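**Melach twin-arm bench cell: replacement finger set, part 2834**

Product page updated February 28, 2025

Replacement gripper fingers for the Melach bench cell, sold as a pair with screws. They fit all cells delivered since June, on either arm.

**Why we changed the part**

The first fingers could lose their grip when a cable was picked up by one loop. The controller still read the jaw as closed, so the arm carried on with its move and the cable dropped short of the basket. We had 17 reports of this. In two of them the dropped cable caught on the other arm and pulled it into a protective stop. No injuries were reported.

Pravum, who make the jaw drive, traced the fault to wear on the inner face of the finger. It starts to show after 600 hours of cable work.

**What to do**

- Stop cable sorting if your fingers are past 600 hours.
- Switch off both arms at the wall before reaching over the table.
- Fit both fingers of a gripper together. Do not mix old and new.
- Run the jaw check from the Boros panel before restarting. 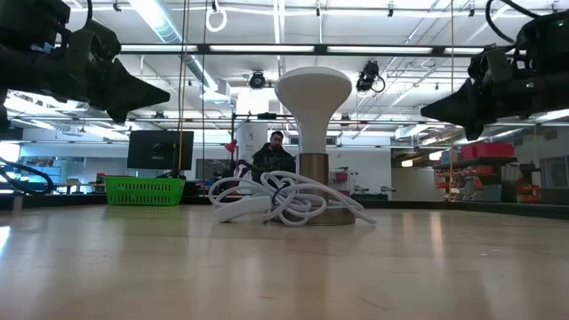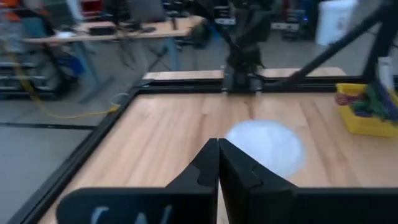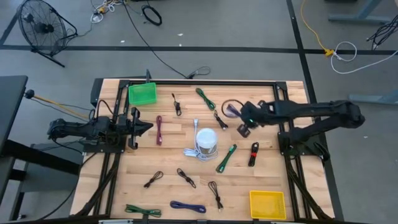

Fitting takes 14 minutes per gripper with the supplied key. If the jaw check fails twice, leave the cell off and ring us. Do not raise the grip force to get round it, as this wears the drive.

Fingers for affected cells are free until the end of June. Orders go through Mamico, who hold the stock. Fault reports go to Amber Jansen in service, with the cell's serial number and the hours from the panel.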